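Notes for whoever picks this up next. Half of it was typed on a train so sorry for the state of it.

# hoswood-labels

Food label ingredient lists, typed out by hand, with every sweetener tagged. 200 products, all bought in ordinary shops, all things you can eat or drink. No supplements, no pet food, no baby milk (different rules, didn't want the headache).

Started because I wanted to know how often sorbitol turns up in things that don't say "sugar free" on the front. More often than I thought. Then it grew.

## What's in here

- `labels.csv` - one row per product
- `sweeteners.csv` - one row per sweetener per product, so a chewing gum can have a lot of rows
- `names.csv` - every spelling I met, mapped to one plain name
- `makorik/` - the checking script, see below
- `old/` - first go at the tags. Don't use. Kept so I can see what I changed

## Columns in labels.csv

| column | what it is |
|---|---|
| id | just a number, gaps are fine |
| shelf | drinks, sweets, gum, yoghurt, bread, sauces, cereal, other |
| front_claim | exact words on the front, e.g. "no added sugar". Blank if none |
| ingredients | full list, typed as printed, brackets and all |
| per_100 | sugars in g per 100 g or 100 ml |
| polyols | g per 100 if given. Very often not given |
| warning | y/n, the "excessive consumption may produce laxative effects" line |
| batch | Duman or Brirel |

Blank means the pack didn't say. Zero means the pack said zero. Please please don't fill blanks with zeros, I did that once and the averages were rubbish for a month.

## The two batches

Duman = first batch. Mostly drinks and sweets. I was typing straight off the pack at the kitchen table and only read each one once. Has more typos than I'd like.

Brirel = second batch. Everything else. Each label read 2 times, second time on a different day. Trust this one more.

Don't compare the batches as if they were the same kind of thing. They aren't, the shelves are different.

## Tagging rules

Sweetener = anything in the list that's there mainly to make it sweet and isn't plain sugar. Sounds easy. Wasn't.

- Polyols: xylitol, sorbitol, maltitol, mannitol, erythritol, isomalt, lactitol. All tagged `polyol`
- Strong ones: aspartame, sucralose, acesulfame K, saccharin, the stevia ones. Tagged `intense`
- Syrups, honey, agave, date paste, juice concentrate: tagged `sugary`. Arguable. Lots of "no added sugar" bars are mostly dates so I wanted them findable
- E numbers count the same as names. E955 is sucralose, E967 is xylitol, E950 is ace K
- "Sweeteners" with nothing after it: tagged `unknown`. 3 products do this
- Glycerine: NOT tagged. Sweet, but usually there to keep things soft
- Liquorice extract: went back and forth, left it out

If the list says "contains a source of phenylalanine" that goes in the ingredients text, no seperate column. Matters to people with PKU so if you reuse this for anything health related go and read the real pack, not my typing. 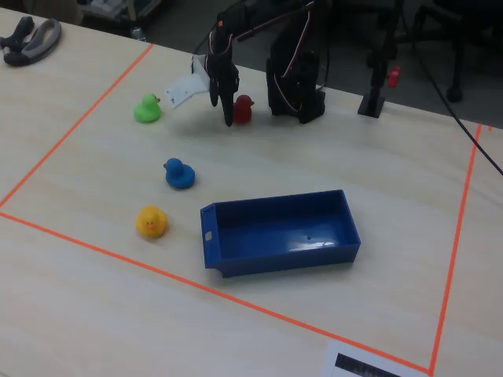
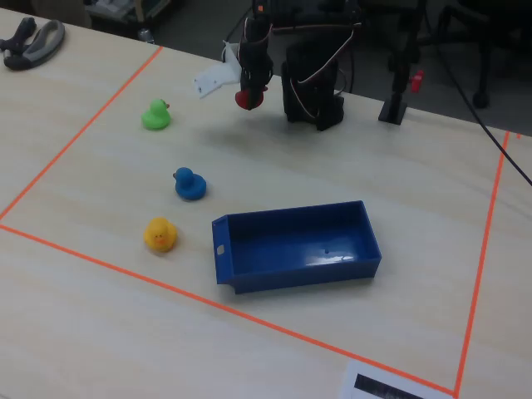 ## Running the check

Makorik is the little script that looks for trouble. Plain Python, nothing to install.

```
python makorik/check.py labels.csv names.csv
```

It moans about:

- words in the ingredients that look like a sweetener but arent in `names.csv`
- brackets that don't close
- sugars over 100 per 100 (yes, did this, missing decimal point)
- a polyol figure with no polyol in the ingredients

Does not check that I typed the right thing in the first place. Nothing can, short of having the pack.

Takes 10 seconds on my old laptop. If it takes much longer you've probably pointed it at the wrong file.

## What it can't tell you

How much of each sweetener. Packs list ingredients in order of weight and that's usually all you get. Being near the end of the list doesn't mean it isn't doing much, sucralose is so sweet you need hardly any.

Whether any of it is good or bad for you. Not what this is. I get asked. If xylitol upsets your stomach, or you're diabetic and counting carbs, talk to somebody qualified. And keep xylitol away from dogs, gum especially, it can kill them.

What's on the shelf now. Recipes change without the front changing at all, so treat every row as one pack on one day.

Also it's shops near me, so heavy on own-label stuff and light on anything posh. Don't say "x% of British food" from this. It isn't a sample of anything.

## Changes

- names: merged "steviol glycosides", "steviol glycosides from stevia" and "E960" into one. Left E960a and E960c alone for now
- fixed the cereal row where I'd pasted the allergen text into ingredients
- `front_claim` now keeps capitals as printed
- took out two mints that were the same mints in a bigger tin

## To do

- serving size column, half typed, not in the csv yet
- Duman second read. Want to get the drinks done by June
- decide about inulin. Fibre, slightly sweet, in everything now
- plain licence file. Until then: use it, say where it came from, tell me about mistakes

Corrections: open an issue with the id and a photo of the ingredients panel if you've still got the pack. Without the pack I can't realy change anything. I look at issues on a Tuesday, mostly.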